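The Recount Rule Few Wornville Voters Have Read

Wornville's charter sets the recount threshold at 43 votes, a fixed number. When it was adopted, turnout was small and the figure was generous. In the last council race 3,869 ballots were cast, and Athina Katsaros lost by 5.

A recount is not automatic. The losing candidate files a petition with the clerk and posts a bond of $100, refunded if the result changes. Katsaros filed. The clerk, Theano Xenos, ruled the petition incomplete: it lacked a precinct list. The charter does not mention one. The county code does.

Which text governs is now before the court in Drendstead. Judge Akihiko Takeda will hear arguments in December. Until he rules, the seat stays vacant and the council votes with an even number of members.

Comments

Z. Zervas: Hurnar switched to a percentage years ago. It took one ordinance.

makgul: The county code covers county races. Read section one.

Papadakis fan: So who breaks ties until then? 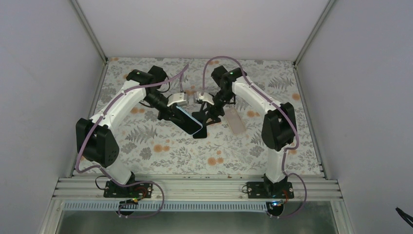

Two robot arms over a botanical-print work surface.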